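Unit 8: Evaluating a packaged two-arm kit
Instructor: Sorcha Hayes

The Andeo kit is sold as a bench package: arms, grippers, mounts, cables. For the review, record the following.
1. Finger opening at rest, before any payload is tried.
2. Reach of each arm to the midline of the table.
3. Cable slack at full extension — snags count as faults.

Score each item up to 4. Reports go to Dinesh Pramanik in April, room 112.
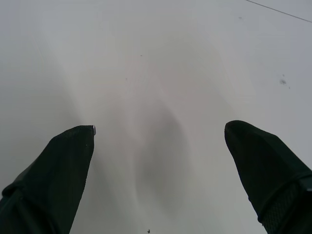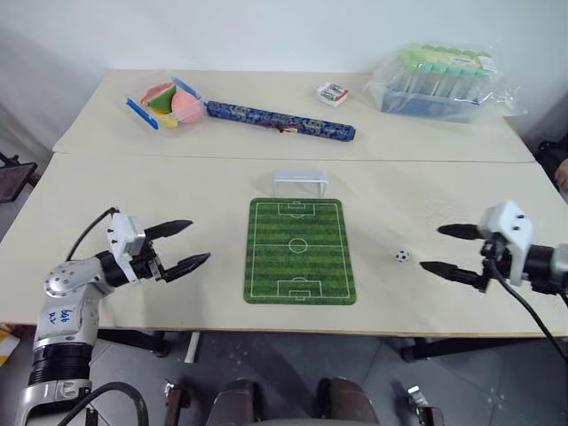 Fig. 8.1 (first) and 8.2 (second). Grippers open, nothing held.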